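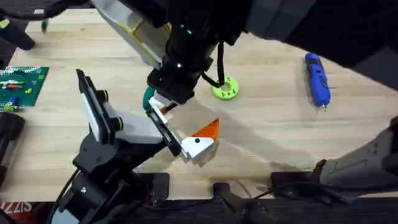 Data cards / Two-arm manipulation

Skarnach Bench Set: README

Print this page | E-mail this page

Last updated: August

Read this before you train on the set. Most of the trouble people have had with Skarnach came from assuming it holds more than it does.

What it is

Skarnach is a collection of teleoperated episodes in which two arms work on small objects on a wooden bench. It was recorded by our group at Clanitz to train policies that copy a human operator. There are 190 episodes. Of those, 100 are marked "complete" and the rest are partial, aborted or disputed. We kept the rest in because throwing them out makes any set look better than it is.

An episode consists of a fixed-camera video, joint positions for both arms, gripper commands and one line of text describing the task. The text lines were written after recording by whoever had the logs open. They vary. "Bring both grippers to the white and orange piece" and "two-arm grab, small thing" can mean the same task. If you plan to condition on language, plan to rewrite them first.

What we don't believe about it

An earlier draft of this page called the set "diverse." We took the word out. The bench is the same bench all the way through. Moving a green baseplate with small bricks on it, or laying a lime-green ring flat on the wood, changes the background a little. It doesn't give a policy a new problem.

We also doubt that clutter teaches robustness in the amount we have. A blue handheld tool on the table may be a useful distractor, or the model may learn to use it as a landmark for where the arms should go. We haven't run the test that would tell those apart. Until someone does, treat claims about distractors as a guess, including ours.

Known problems

Occlusion. The grippers often hide the object at the moment it matters most, when the fingers close from both sides. There is no second view in this release. Contact has to be inferred from gripper width and joint error, and neither is clean.

Shadows. Dark patches fall across the bench in many episodes, and they move with the arms. One Ayala baseline seemed to track them. Masking the shadow area made it worse, which we can't fully explain.

Success labels. "Complete" means the operator pressed the key. It was not checked by a second person until the last 70 episodes, and the checker disagreed with the operator 5 times. You can assume the unchecked part is no better.

Timing. The two arms log on separate clocks. Offsets are stored in the episode header. Apply them. The old Podport loader ignored that field without a warning, and results from it should not be compared with anything newer.

Splits

There is no official test split. The one we used to ship was drawn at random from the same sessions as the training data, so a policy could score well by remembering the layout. Hold out whole sessions instead. Your numbers will drop.

Use

Fine for checking a data loader, pretraining a small policy or arguing about label quality. We would not use it to claim that a method generalizes, and we'd ask to see the held-out bench if you did.

Corrections go in the issue tracker, with the episode ID and the frame number.

This site uses cookies to remember your display settings. Accept | Manage cookies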